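Serverraum Grumdale – Prüfliste Brandschutz und Elektrik mit Anmerkungen

Stand: 2024-02-17
Geprüft von: Reet Rimkutė, Wenjie Cai

1. Fluchtweg und Tür – in Ordnung. Die Tür schließt endlich von selbst, ein Riesenfortschritt gegenüber Dezember!

2. CO2-Löscher – in Ordnung. Plombe heil, Halterung fest, Schild gut lesbar. So macht Prüfen Spaß.

3. Steckdosenleisten – Mangel. Zwei Leisten hängen hintereinander. Bitte trennen, Wenjie hat passende Ersatzleisten im Lager.
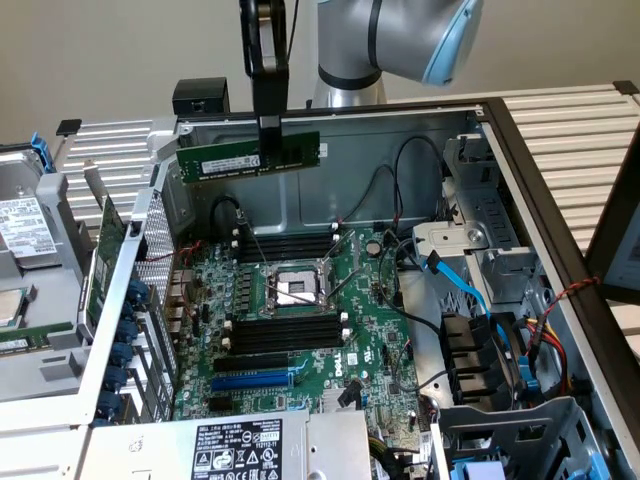 4. Doppelboden – in Ordnung. Platte 28 wackelt nicht mehr, großes Lob an Davina MacBrayne!

5. Rauchmelder – in Ordnung. Alle haben beim Test ausgelöst, auch der über dem Kabelschacht.

6. Kartonagen – Mangel. Im Gang stehen noch Kartons von Luveo. Raus damit, Brandlast!

7. Erdungsarmbänder – vorhanden und durchgemessen, ein Band ausgetauscht.

Nachprüfung der Punkte 3 und 6 in 10 Tagen durch Lanying Kong.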